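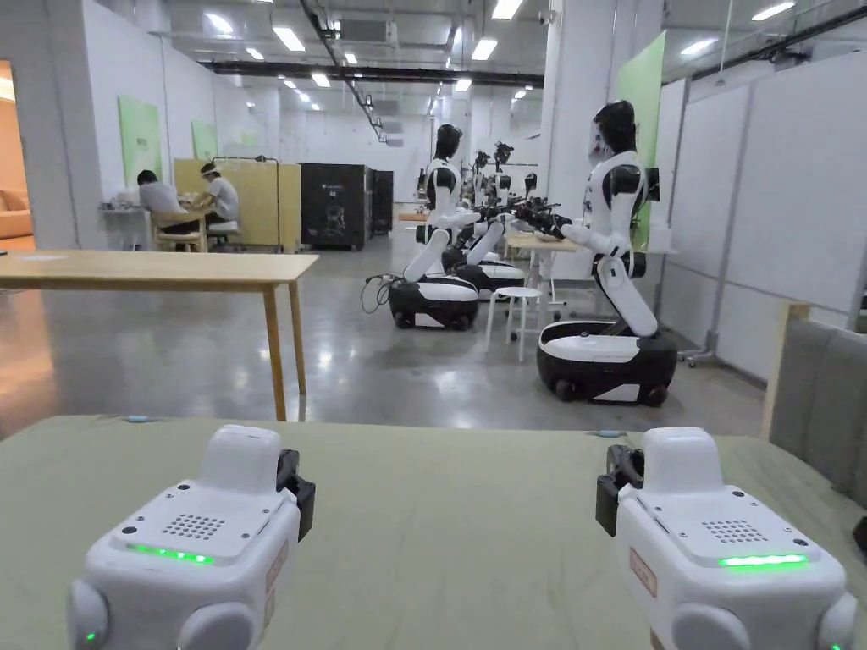
I painted the table on a Wednesday evening, after everybody had gone home, and I did not ask anyone before. I think this is the correct order when you want to change a color in a shared place. If you ask first, you receive nine opinions and the table stays as it was.

The color is called sage green. For two years the top was a kind of tired white, and every cup and every pen left its signature on it. I cleaned it every week and it never looked clean. So in September I bought one can of paint for furniture, a small roller and sandpaper in two grades, and I told myself that if the result is ugly I can always paint it white again.

We are in the old part of Itcombe, in a building that was used before us by a company named Fevley. They stored fabrics here, and when we moved in we still found threads in the corners. The floor was the reason I wanted this room. It is gray concrete, polished, and it gives back the light from the ceiling like a quiet lake. When I saw it the first time I had in my head a room with very little furniture and nothing on the walls. You can imagine how long this idea survived.

Now there are tables. I am responsible for the tables, because I complained about them first. My rule is simple: a table is for work, and work can be of different types, so the tables can also be different. There is the green one, there is a white one, and there is a light wooden one with thin square legs, which I like the most. It came from Wolness, a shop for second-hand office furniture outside the town. I paid 489 for it with delivery, and the driver carried it in alone on his shoulder, although the paper said two persons. It is lighter than it seems. The legs are so thin that you see the floor under it almost complete, and this makes the room feel bigger. If somebody is choosing furniture for a place with a nice floor, this is my only real advice. Look at the legs before you look at the top.

About the painting I want to write a little more, for people who plan to do the same.

The sanding took more time than the painting. I did it by hand, first with the rough paper and then with the fine one, and I put old sheets on the floor, but the dust found its way to the adjoining room also. Then I wiped everything with a damp cloth, waited, and wiped again. The first coat looked terrible, like a school blackboard that somebody washed badly. I almost stopped there. I went to drink a tea and came back for the second coat at nine the next evening, and then the green became even and calm. After this I put a clear varnish, matte, only on the top. The varnish needs several days before you can put heavy things on it, and I respected only three of them. In one corner there is a small mark from my impatience – I know where it is and I will not say.

All the materials together with the wooden table and a set of hooks for cables came to 926. The hooks are from Sani, and they are strong, but the glue strip does not like concrete walls. Two of them fell down in the first week. The others are still holding.

What remains on my list is the cables. I can paint and sand and choose good legs, and still a black cable on a gray floor is the first thing my eye goes to. I thought about a flat cover that you fix on the floor, but I don't want to put glue on this concrete. Someone suggested a long box under the wooden table, and I refused, for the reason of the legs, as you can guess.

I also have half a can of sage green left. There is a shelf near the entrance that nobody has defended yet, and I am looking at it every morning when I hang my coat.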